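Research & Reports | Furniture and Interiors
9 min read

4.2 Surface reflectance and the shared household table

The second group of observations concerns tables that serve more than one purpose in the course of a week. Of the 135 households that returned the March questionnaire, 17 reported that a table bought for dining or for paperwork was also used for gaming equipment, most often a steering wheel controller. These households were treated as a separate group, as the demands they place on a tabletop differ from those of a family that uses the same piece only for meals.

Respondents in the Ballton district described the finish of the table as a matter of appearance when they bought it and as a matter of comfort once it was in regular use. High-gloss finishes were preferred at the time of purchase. The same finishes drew the larger share of complaints afterward, chiefly about reflected daylight during afternoon use. Complaints about scratches were fewer than the pilot study had led us to expect, and complaints about clamp marks were confined to 2 households, both of which had fixed a wheel to the table without padding.

The direction of the window treatment appears to matter. Where vertical slats hang behind the far edge of a glossy table, the light between them reaches the surface as a series of bands that run toward the seated person. Horizontal blinds gave a more diffuse effect in the rooms we visited, although the sample is too small to support a firm statement. Turning the slats reduced the contrast of the bands but did not remove them - the finish continued to mirror whatever tonal pattern stood behind it.

Wood figure complicates the rating of glare. On a strongly marked surface, raters using the Lenitz scale tended to confuse darker streaks in the grain with reflected shadow, and agreement between raters fell accordingly. Figure 4 shows the difficulty: the streaks cross the width of the table while the reflected bands cut across them, and one pronounced dark band in the grain runs at a slant to both. Raters were therefore asked to score grain and reflection on separate sheets, following the procedure set out by the Pruitt group.

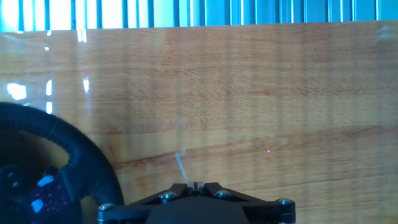
Figure 4. Glossy wooden tabletop with racing-style steering wheel (left) and vertical slats beyond the far edge.

A matte mat placed under the controller was the remedy most often reported. It covers only the area nearest the user, however, and leaves the reflection at the far side of the table unchanged. The Lollo satin finish, considered in the next section, was tested as an alternative for households unwilling to cover the wood.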